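Equipment planning (household robotics)

Equipment planning, in household robotics, is the patient business of deciding what to buy before a humanoid robot can be put to work at ordinary chores, and what all of it will cost. The robot itself is the biggest line, but it is seldom the only one that matters.
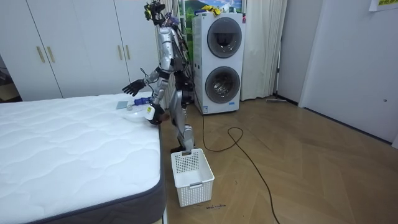

Budgets are usually split into the machine, the room and the small goods, and planners who are new to the work tend to be a little stingy with the last two. A tidying task may call for furniture such as a mattress and a wardrobe, along with humble things like a perforated plastic basket and a bottle for the hand to grip, and each of these wears out in its own time. At Felville, Araba Kyei set aside 46 percent of her first budget for the machine, 40 for the room and 5 for small goods, keeping the rest for repairs (a split she later called hopeful). Spare hands are commonly ordered along with the robot.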